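Giving up the big shop

September
Posted by Katsuhiko Oda

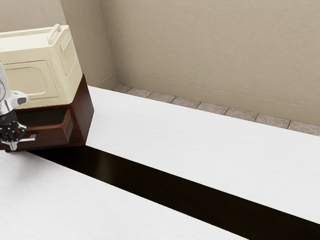 Picture: Skyrme (computer render)

So I've stopped doing the big weekly shop. When I first moved to Grollumstead I did what my parents always did, which was drive to the huge supermarket out past Sovley, fill a trolley and spend the evening wondering where to put it all. My last receipt came to 60 pounds and I still had nothing for tea!

Now I walk. There's a greengrocer, a baker who sells out of cheese scones by mid-morning, and a tiny place called Gulleveo that does rice, lentils and spices out of big tubs (bring your own jars, she'll weigh them for you). I go every 2 or 3 days with a rucksack and buy whatever I fancy eating that night.

Is it cheaper? A bit. The single loaf costs more, I'll admit, but I'm throwing far less away. I used to find bags of salad turned to soup at the back of the fridge and feel awful about it – now there's hardly room for anything to hide.

The bit I didn't expect to like is the chatting. I know the greengrocer's views on plums, on the council and on the 36 bus, which is late again, and he saves me the bruised pears for crumble.

I do still get washing powder and cat litter delivered. I'm not carrying that up our hill for anyone.

Plum chutney next, if I can find enough lids.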